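**Clirnirwood, 16/12/2022** – The Furkden student robotics club has finished the first part of its project "Brellari". In this project, 42 students teach a robot to do small household tasks by showing them first with their own hands.

The students work in teams of eight. One student wears the tracking gloves and does the task slowly at the table, and the others check the data.

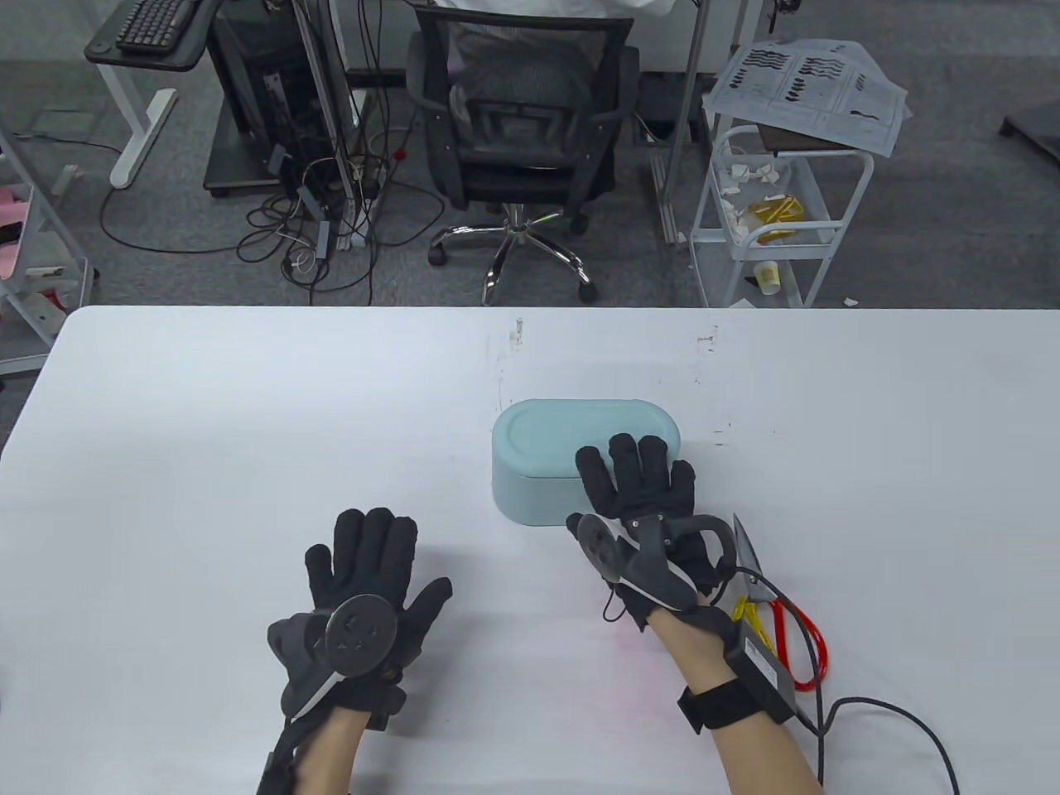
*Tracking gloves and a mint-green box on the work table.*

Until now the club has recorded 570 demonstrations. Each one is watched again by a second team, and a demonstration with a mistake is not used.

A different part of the work is done with the hand very close to the camera. It is more difficult, because the glove often covers the thing that the robot must learn to see.
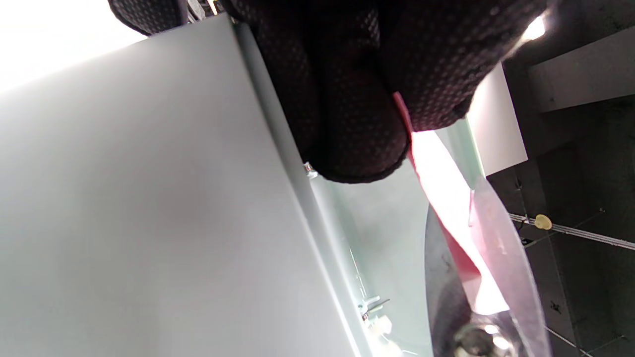 *A gloved hand at the edge of a light gray panel, with a red strip hanging to the right.*

For such recordings the teams write down every attempt in a shared notebook. New members receive a copy of it on their first day.
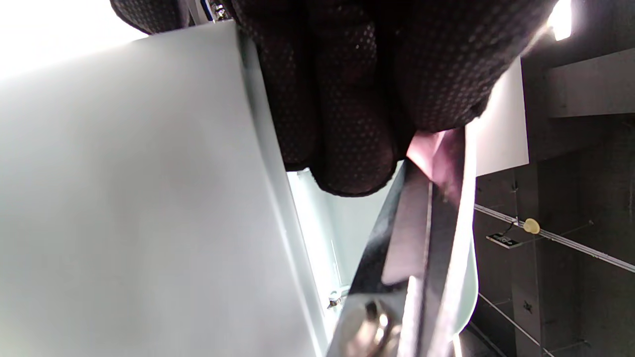
*Close view of the dark knit glove above a narrow opening.*

In January the club will take part in the Macedo student competition, together with 51 other teams. The members will show their robot there and answer questions from visitors.

Schools that wish to visit the club can write to the Furkden office in Clirnirwood.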